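I've been building a hand-held gripper at home since March, and the Varkberg finger kit is the first part of it I'd buy twice. I got the two-finger set in matte black, plus the pads, and put the whole thing together on a Friday night with one hex key and a lot of tea. The box says 24 minutes. It took me closer to two hours, but I did put one finger on backwards - my fault, the drawing is fine.

Before this I had the Elell fingers, which are cheaper and look nice until you try cloth. They're slick on the inside and anything padded just slides out. The Varkberg plates have these triangular cut-outs that keep the weight down, and the dark pads on the inner faces have real bite. I went through towels, a pillowcase and a bath mat on day one, grinning the whole time!

Then I moved on to winter coats, the thing I really want my folding project to handle someday.

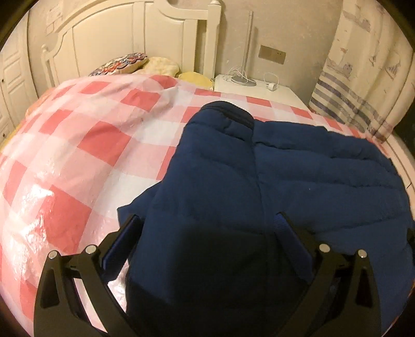 Varkberg fingers on the navy puffer, bedroom test.

Puffy stuff is hard. You have to open wide and push down into the quilting before you squeeze, or you only get a pinch of the outer layer. Out of 26 tries on coats I dropped 7, mostly when I rushed. Loose straps and tabs love to get up against the plates too, so go in slowly.

Gripes? The screws could use some threadlocker out of the box (mine needed a quarter turn after the weekend), and the pads pick up lint like crazy. Wipe them with a damp cloth and they're good again. Spare pads come from Dadorico and shipping was slow. I also wish the manual said more about pad alignment - it gets one tiny sketch on the back page.

I'm at around 3,000 squeezes now and the hinge still feels tight. Four and a half stars from me. I'll try the Fothergill wide pads next and update this if they beat the stock ones on coats.

Kamala Annamalai

Contact | Copyright Kamala Annamalai | Back to top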